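Noruvmont Residents' Forum
Household and Furnishings > Care of Textiles
Topic: Washing and drying of plush slippers and similar items
Status: Open

K_MacMathuna (Moderator)
Posted 12 Sep 2019

Members are invited to use this topic for all questions on the cleaning of fluffy and plush household articles, including slippers, draught excluders, hot water bottle covers and bath mats. Three separate threads were opened on these matters over the summer and the answers given did not agree with one another. Those threads have now been closed and their contents may be read in the archive.

Posters are asked to state the kind of article, the instructions on the care label where one remains, and the method already tried. Questions on the shared laundry itself (bookings, faults, lost tokens) should continue to go to the Building Services section.

Kathleen Mac Mathúna
Moderator, Household and Furnishings

frutkowska_w
Reply 1

I should be grateful for advice on the drying of plush articles with a long shape. I have several such items in pale colours. Following the guidance given in June I washed them at 30 degrees on the wool setting and hung them from the rail by one end. The pile dried flat and stiff along the hanging side and has not recovered with brushing. The care labels were removed some time ago.

Is there an accepted method for raising the pile again, or must the article be washed a second time?

Wojciech Rutkowska
Block 4

F.Feyisa
Reply 2

In answer to the above, a second wash should not be needed. Flattened pile of the short kind will normally respond to steam. The procedure I follow is set out here for the benefit of members.

Hold the article over a steaming kettle at a distance of one hand's length, for a few seconds only, with the hand kept well to the side. Work the pile upwards with the fingertips or a soft baby brush while it is still warm. Lay the article on a flat surface and leave it overnight.

An iron should not be applied directly. Many of these fabrics are polyester and will melt at quite modest settings, and a melted patch cannot be put right.

Articles of this kind should in my view always be dried flat and never hung.

Fasil Feyisa

SabinaV
Reply 3

I must record my disagreement with Mr Feyisa on the question of flat drying. Where a plush article has a thick filling or a foam sole, laying it flat on a closed surface keeps the underside damp for a day or longer, and a sour smell follows. I have had to dispose of a pair of slippers for this reason. A wire rack, or a rail with the article laid across two bars, lets the air reach both sides.

I would also question the use of a kettle. A garment steamer held at arm's length does the same work with less risk to the hand. The one I own is a Gruvlow and was bought second-hand.

Sabina Vaněk

F.Feyisa
Reply 4

The point about thick fillings is accepted. My remarks were intended for unfilled articles, and I ought to have said so. For anything with a sole or a stuffed body, a rack is to be preferred.

I do not accept the point about the kettle. Most households in the building do not own a steamer and ought not to be told to acquire one for the sake of a slipper.

K.Olaniyan
Reply 5

 Members will note that the fluff behaves differently along the length of a single article. At the narrower part it lies flatter and looks slightly streaked, whereas in the middle, where it is pinched, it is pressed down in one place and pushed up into a rounded bulge beside it.

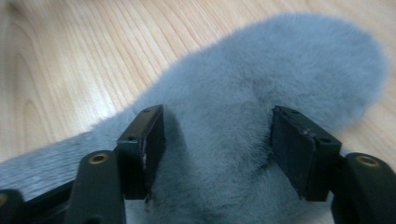 Pale blue-grey plush on a light wooden surface. Attachment to Reply 5, K. Olaniyan.

My own practice before washing is to press the article gently between finger and thumb at several points and then let go. If the pile rises again by itself, a cool wash and a light shake afterwards will be enough. If it stays down, I brush first and wash second. Brushing after the wash, when the fibres are wet, tends to pull them out.

On the matter of detergent, I would advise against fabric softener. It coats the fibres and the pile clumps sooner. A tablespoon of white vinegar in the final rinse is sufficient.

Kelechi Olaniyan

frutkowska_w
Reply 6

I thank Mr Feyisa, Ms Vaněk and K. Olaniyan for their replies. The colour in the attachment is close to that of my own articles. May I ask whether pale plush of this sort may be washed together with white towels? Mine came out of the machine covered in lint.

I should add that my table is of light wood with a varnish on it, and I am reluctant to place anything damp there.

K.Olaniyan
Reply 7

Towels should be kept out of the load altogether. They shed, and plush collects whatever is shed. I place each plush article alone in a zipped net bag, with the pile turned inwards where the shape allows.

As to the table, a dry folded sheet under the article is adequate if it is changed once. Varnish will generally tolerate a little moisture for an hour, but a damp article left overnight can leave a white bloom.

SabinaV
Reply 8

A folded sheet simply holds the water against the underside. I refer members again to the rack.

I agree in full on the subject of towels and of softener. On vinegar I have no view, having never used it.

K_MacMathuna (Moderator)
Reply 9

Members are thanked for the courteous tone of this exchange. The position on drying appears to be as follows: unfilled plush may be dried flat on a dry sheet - filled or soled articles should be placed on a rack or across two bars. The older advice to hang by one end is withdrawn and a note has been added to the archived thread.

The question of kettle or steamer is left to the judgement of each household. Members with young children are asked to take particular care with either.

F.Feyisa
Reply 10

Noted. May the moderator also confirm whether the drying racks on the lower landing may be used overnight? The notice there has faded and cannot be read beyond the first line.

K_MacMathuna (Moderator)
Reply 11

The racks may be used until 18 hours after loading, after which articles may be moved to the shelf by other residents. The matter of the notice has been passed to Building Services.

frutkowska_w
Reply 12

I have now steamed two of the articles by kettle. One has come up well. The other remains flat along the seam, and I shall try the brush again tomorrow.

Topic views: 3,615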